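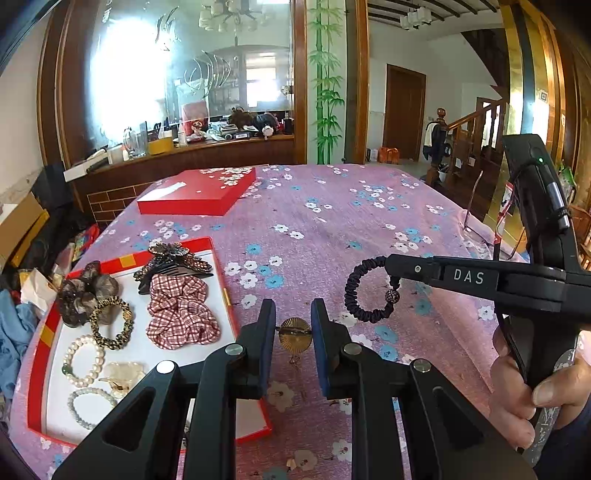

## Jeltetti ヘアアクセサリー&小物まとめ箱(赤・フタ付き)

在庫わずか。8月分の入荷、少しだけ戻りました。
とりいそぎページだけ先に上げます。細かいところは後で直すかも。

**価格:3,488円(税込)**
箱なし・中身のみ:1,811円(税込)
送料:別。下のほうに書いてます。

### どんな品か

髪どめ、シュシュ、ブレスレット、ブローチ。引き出しの中でばらばらになりがちな小物を、赤い箱ひとつにまとめたセットです。箱の内側は白。フチに黄色のアクセント。開けたときに中の色がわかりやすい。暗い色のシュシュも埋もれません。

そのまま贈れます。リボンは付きません。要る方は備考欄に「リボン」と一言。無料。

### 中身について

組み合わせは時期で変わります。だいたいこのあたりから。

- **バタフライクリップ(大)** 茶×ゴールド、飾り石つき。セットの主役。まとめ髪に。
- **シュシュ・茶** 透ける生地、花びらみたいなひだ。ふんわりめ。
- **シュシュ・レオパード** ゴールド×黒。派手に見えて黒い服だと案外おとなしい。
- **シュシュ・ギンガム** 赤×白。夏に一番出ます。
- **シュシュ・ネイビー** きらきらのビーズ飾りつき。濃い色なので仕事用にも
- **リボン型クリップ** 淡い半透明。前髪、サイド用。
- **ブレスレット** 白いパール調に緑の玉ひとつ。
- **ビーズブレス** 明るめの色。重ね付け向き。
- **ブローチ** 小さい金色、扇か貝がらのような形。細いチェーンが下がるタイプ。

※ブローチは小さいです。届いたらまず箱の底を見てください。薄紙と一緒に捨ててしまったという連絡、先月も来ました。

### サイズ・素材

箱の寸法は計り直し中。前のページの数字は旧型のものなので消しました。すみません。
シュシュは伸び縮みするのでサイズ表記なし。髪の量が多い方は茶かギンガムがおすすめ。ネイビーは少しきつめです。
パール調の玉は天然真珠ではありません。緑の玉も同じく、宝石としての鑑別はなし。普段使いの飾りとして見てください。
金色の部分はメッキ。汗をかいたら拭く。温泉・プールは外してから。

### 箱の種類

1. 赤・無地タイプ(このセットの標準)
2. 赤・白い花柄フタ、長方形。Grendard の箱です。プラス84円

花柄のほうはフタに小さい白ラベルが付いてます。剥がしてもOK。ドライヤーで少し温めるときれいに取れます。焦って爪でやると紙がめくれるので注意。
中身は同じ。花柄箱は数が少ないので、切れたら無地で送っていいかどうか、備考に書いてもらえると早いてす。

### しまい方のおすすめ

大きいものを奥、細かいものを手前。これだけ。
バタフライクリップは爪を閉じて置く。開いたままだとシュシュの糸を引っかけます。特に茶の透ける生地、引っかけに弱い。
シュシュは重ねてもいいけど、つぶすとひだの形が寝ます。ふんわり置いてください。寝てしまったら霧吹きして手で起こして、陰干し。
ブレスレットは輪のまま隅へ。ブローチとチェーンは、小さい布か薄紙でくるむと絡みません。
鏡の前に箱ごと置いて、朝はフタを開けておくだけ、という使い方の方が多いみたいです。

ベッドの上で中身を広げて選ぶときは、花柄のカバーだと小さい物がまぎれます。無地のタオルを一枚敷くと楽。ブローチの針は留めてから広げること。

### お手入れ

- シュシュ:手洗い、ぬるま湯。ビーズ飾りつきは裏返せないので、飾りを指でつまんで外側だけ押し洗い。しぼらない
- クリップ:乾いた布。石の周りは綿棒。アルコール不可(接着がゆるみます)
- ブレスレット:ゴム通し。伸びてきたら早めに通し直しを。当店でも受けます。
- 箱:水ぶき不可。紙です。

### よく聞かれること

**バラ売りは?**
シュシュのみ可。色は選べます。クリップとブローチはセットだけ。

**髪が細くてもバタフライで留まりますか**
ねじってから留めれば大丈夫な方が多いです。それでも滑るなら、先にシュシュで結んでから上にかぶせるように。

**子ども用に使える?**
小さいパーツあり。小さいお子さんには渡さないでください。小学校高学年くらいからなら、リボン型クリップやギンガムが人気。

**色ちがいの箱は**
今のところ赤だけ。Utovness の紺箱を検討中ですが、時期未定。

**写真と柄の出方が違う**
レオパードとギンガムは生地の裁ち方で柄の位置が変わります。返品理由にはならないので、ご了承を。

### 送料・発送

- 全国一律、追跡つき。金額はカート画面で。
- 合計2,000円以上のご注文で送料が下がります。箱なし一点だと届かないので、シュシュを一つ足す方が多いです
- 午前10時までの注文は当日出し。すぎたら翌営業日。
- 包装資材は Fogh の再生紙クッション。見た目は地味ですがよく守ります。

贈り先へ直送する場合、金額のわかる紙は入れません。差出人名を変えたいときは備考欄へ。

### 返品・交換

到着から一週間以内、未使用に限り。先にメールください。いきなり送り返されると照合できず、返金が遅れます。
石取れ、ゴム切れなどの初期不良は送料こちら持ち。写真を一枚付けてもらえれば、現物を待たずに代わりを出します。
肌に触れる物なので、一度でも着けたブレスレットの交換はお受けできません。

### 更新メモ

・ビーズブレスの色、入荷ごとに若干違います。指定不可
・旧型(フチが白一色の箱)は終了。再販なし
・まとめ買いの割引は受付終了しました。次は未定
・電話での在庫確認は今やってません、メールでお願いしま​す

関連:Jeltetti シュシュ単品/Grendard 花柄ボックス(空箱)/通し直し用ゴムひも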